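How to make your own wine aroma standards at home

I used to nod along when people said "orange peel" or "green pepper" at tastings and I smelled, well, wine. What fixed it for me was making aroma standards, little glasses of cheap neutral wine with one smelly thing in each. It's an evening's work and your kitchen will smell amazing!

What you need: a box of the blandest white you can find (I buy the Ustlow one), 12 matching glasses, something to cover them with, and a marker.

1. Pour a couple of fingers of wine into each glass. Keep one plain. That's your control, and you'll go back to it constantly.

2. Add one thing per glass. My starter set is orange peel, lemon peel, green pepper, a clove, black tea, honey, canned asparagus juice (sorry), vanilla, a bruised strawberry, black pepper and butter extract. Go easy on the clove and the extracts, a single drop is often plenty.

3. Cover and wait 20 minutes or so. Peel wants longer, and I scrape off the white part first or it goes bitter and dull.

4. Fish out the solids. Write the names on the bottoms of the glasses so you can test yourself blind later.

5. Sniff the control, then a standard, then the control again. Short sniffs! If everything starts to smell the same, go stand outside for a bit.

6. Shuffle and guess. I got 6 right my first time and was very pleased with myself.

Toss the lot at the end of the night. They don't keep, and please don't drink the asparagus one.

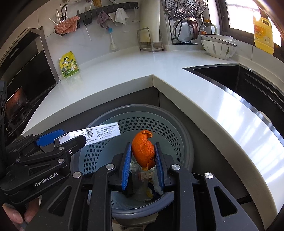

Words by Ásdís Baldursdóttir | Filed under: Tasting at Home

Next up in May: the same thing with red wine, which needs stronger doses.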